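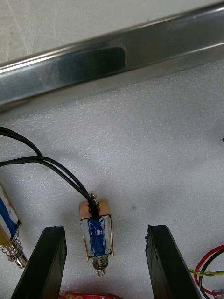
Rametti held its open afternoon in March, and I went mainly to hear how they write their handling rules for the small-parts cells. Sign-in was at 2 and every visitor got a copy of the site rules before going through.

Thắng Ung, who runs the assembly side, took our group round. His rule sheet for picking solenoids is short. The gripper closes on the metal housing and never on the plunger or its spring. Lead wires are laid away from the approach path before the arm moves. Parts rest on foam, so a fingertip that comes down too low meets something soft. Fingertips are checked for wear at the start of each shift and the result is written in the cell log.

I asked about people reaching in. The answer was that the arm must be stopped and the stop confirmed at the panel first, even to move one loose wire. A paused program does not count as stopped. Plunby, where I work, is less strict on this and I have made a note to raise it.

The full handbook runs to 171 pages. The older one was 260, and operators had given up looking things up in it. Each rule now has a number, an owner and a review month. The wiring section was still out for comment, so we were not shown that.

Tea was in the canteen, with a stand from Rakena showing guards and light curtains. Parking is tight, and the 167 bus stops by the gate. The next open afternoon is in the autumn and places are booked through the front office.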